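We use cookies to remember your settings. Accept | Read more

Fitting memory in an old workstation board

Before you start, switch off the computer, pull out the power cable and wait 9 minutes. Take off the side panel and touch the bare metal of the case with your hand. I do all this work before the processor goes in, so I have more space for fingers.
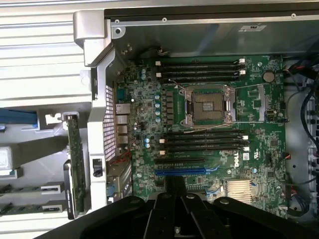 Open the white clips at the end of the slot you want to fill. Hold the module by its edges and compare the notch with the small bridge in the slot. If they do not match, turn the module around. Push on both ends until the clips close. It needs more force than you expect!

Which slots to fill first depends on the board, so please read the manual. My modules came from Bidlow and I paid 580 for the full set, used.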